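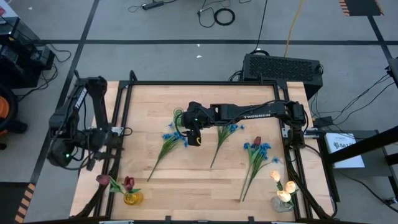
Sadia Memon wanted to know where a robot arm keeps its thoughts, and whether they would spill out if you unplugged it.

They would not spill out. A robot arm has no thoughts, but it does follow a program, and the program is stored in a computer. The computer can sit on the floor near the arm, joined to it by a cable. If you took the program away, the arm would still have all its motors and joints, and it would not know what to do with any of them.

So what is in the program? Let's take one job: picking up a flower stem and putting it in a vase. You could do this while talking to a friend. A robot needs several pieces of software to do it.

Seeing

The first piece is called perception. That is a grown-up word for working out what is where.

A camera gives the computer a picture, but to a computer a picture is only a long list of numbers. Each number says how bright or how red or how green one tiny dot is. The perception software looks for patterns in the numbers. A patch of blue dots next to a thin line of green dots might be a blue flower on its stem.

Flowers are hard. Two stems can look alike, and leaves can hide the part you want to grab. A red tulip lying with blue flowers can look like one strange plant. The software has to decide which dots belong together.

How does it learn? Often people show it lots of pictures, perhaps 1000 of them, with the right answers marked. After that it makes a guess about each new picture. Some of its guesses are wrong, so people keep testing it.

Planning

Now the computer has an idea of where the stem is. The second piece of software is the planner. It picks a path for the arm to follow.

Try this. Put a cup on a table and put a book standing up in front of it. Reach for the cup without touching the book. Your hand went around or over, and your elbow had to go somewhere too. The planner thinks about the elbow as well as the hand. It checks many paths and throws out the ones that bump into something.

If there are two arms, there is more to check. Each arm is something the other one could hit. One simple way to deal with this is to let one arm stay folded up while the other one reaches.

Moving

The third piece is control. The planner says, "Turn this joint 30 degrees." The control software sends signals to the motor, then asks, "How far have you turned?" If the answer is 28, it keeps going. If the answer is 31, it turns back a little. It asks again and again, many times every second.

This is called a feedback loop. You use one when you fill a glass with water. You watch the level, and you slow down when it gets near the top.

The gripper is the robot's hand, and it needs control too. Squeezing too hard can crush a stem. If it squeezes too softly, the stem slips out.

What if it misses?

Good software checks its own work. After the gripper closes, the program can look at the camera picture again. Is the stem still lying on the table? Then the arm should open its gripper and go back to the seeing step.

Try it at home

You need two people, a pencil and a mug. One person is the arm and closes their eyes. The other person is the program and can only say "left," "right," "forward," "back," "up," "down," "open" and "close." Get the pencil into the mug.

Gianni Barbieri and his sister needed 37 commands the first time - most of them were "left." Then swap places and try again.

Words to know

Perception: working out what is where.
Planner: software that picks a path.
Control: software that makes the motors follow the path.
Feedback loop: checking and fixing, over and over.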